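Verkano Work Table, Fixed Height

The Verkano is a heavy fixed-height table for workshops, studios, classrooms and shared rooms where the furniture gets used hard. It replaces the older Pulilside table, which we stopped making in June. The top and frame are new. The leveling feet are the same ones, so spares you already have will fit.

Top

The top is a single pale panel with a matte finish on both faces. When one face is worn out you can turn it over and use the other. Eight bolts hold it from underneath, and the job takes two people. Do not sand the surface. Marks from pencil, chalk and most inks come off with a damp cloth and dish soap. Solvent-based marker may leave a shadow, mostly if it sits overnight.
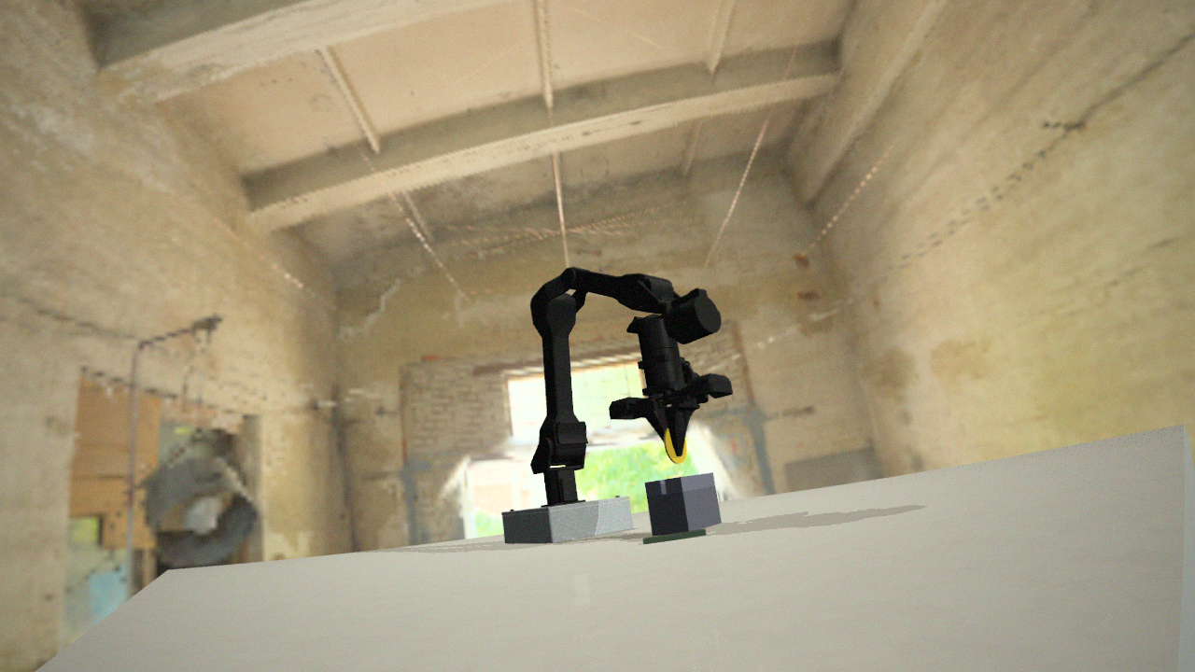
Pale table in a large room with a beamed ceiling.

Frame and feet

The frame is welded steel with a powder coat. The legs are set in from the corners so that stools can be pushed in on all sides. Each of the 4 feet turns by hand for leveling and locks with a ring nut. Tighten the ring nuts after the first week of use, then check them when you move the table. Old floors are usually the cause of a rocking table - measure the floor before you order shims.

Load rating is 200 kg spread evenly over the top. Do not stand on the table. For a vise or anything else that is clamped and pulled against, order the under-top plate, part 47. It bolts to the cross rail and spreads the force. Clamps without the plate are fine for light work near a leg.

Finish and light

We get asked about glare. The matte finish is meant for rooms with strong light from one end, such as converted barns and old halls, where a gloss top is hard to look at by mid-afternoon. Ingvild Tangen, who bought several for a bookbinding room, asked us for a darker version. We tried one and it showed dust and paper scraps badly, so pale is the only color we stock.

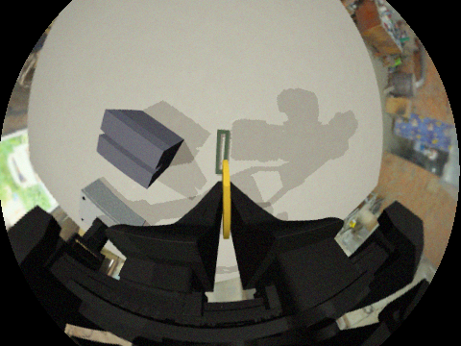
Pale gray-white tabletop, close view from above.

Delivery and assembly

The table ships flat in two cartons, top and frame. Check both before you sign. If a corner of the top is crushed, refuse that carton only and keep the other one. Delivery within the Solano area is by our own van, and the driver will carry the cartons to a ground-floor room. Outside that area it is curbside.

Assembly needs the hex key in the frame carton and a 13 mm wrench, not included. Put the top face down on a blanket, set the frame on it, start all the bolts by hand and then tighten them in pairs across the table. Turning the finished table over is also a job for two people.

Warranty

2 years on the frame and welds, one year on the top. Cuts, burns and solvent marks are not covered. Warranty claims go to Etelka Szilágyi in the parts office, with the order number and a note of what went wrong. Spare feet, ring nuts and bolts are kept in stock - Janjua table feet have a different thread and will not fit.

Last updated: June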